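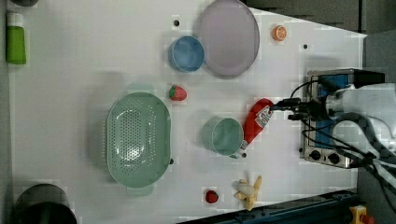 Getting ketchup and sticky stuff off play food and a white table?

Posted by Pendo Minja
Friday, January 26, 2024

Hi all! I look after the play kitchen corner at our family center and I'm losing the battle with the white table. We've got the usual pretend food on it (strawberries, a peeled banana, a little orange slice), plus a few real kitchen things the kids love more than any toy: a big mint-green colander, a lavender oval plate, a blue bowl, a pale green cup. And a ketchup bottle, the red squeeze kind, which is the star of the show and also my problem.

When a bottle runs out at home I rinse it and bring it in. Two of them so far have started to smell after a week or so, and there's always a pinkish ring under the cap that leaves smears on the table and on the toy fruit. I've tried dish soap and hot water on everything. The fruit comes up fine except in the creases of the banana peel, where the flaps meet the middle. The table still has a faint orange shadow in one place and I'm tired of looking at it.

So how do you clean a squeeze bottle well enough that it stays clean? And is there anything for the table that won't leave it dull? I don't want bleach anywhere near the little ones if I can help it.

Wekesa Nyaga

Ooh, I've been through this one! The cap is where your smell lives. Pop it off the bottle completely, and if it has a flip top open that too. Soak the cap and the bottle overnight in warm water with a good squirt of dish soap, then go at the inside of the cap with a baby bottle brush or an old toothbrush. After that I fill the bottle with warm water and a spoonful of baking soda, shake it like crazy, and leave it an hour before rinsing.

Then let it dry properly! I stand mine upside down on the rack for two whole days with the cap off. I used to put the cap back on damp and that's how I got the stink. Once it's bone dry I screw the cap on tight and run a bit of clear glue around the bottom of it, so small hands can't open it (let the glue cure before it goes back out, obviously).

For the banana, same toothbrush, with a dab of baking soda paste right down in the folds. If any of your pieces are hollow try not to dunk them, just wipe. I learned that with a tomato that sloshed for a month.

Serena Villa

just buy a pretend one, they're cheap

Femke Prins

Can't help with the bottle but I can with the table, if it's a wipe-clean top like ours. Tomato stains fade a lot in sunlight, so if you can drag it near a window, wipe the spot with a little lemon juice and leave it there for an afternoon, then wash it off with plain water. Baking soda paste works too but use a soft cloth and don't scrub hard or you'll get exactly the dull patch you're worried about. Try it on a corner first. Mine needed two rounds and there's still a tiny bit left that only I can find.

Also keep the colander out of the stain business, those little holes are a pain once something dries in them. Ours goes in the dishwasher on the top rack every Friday.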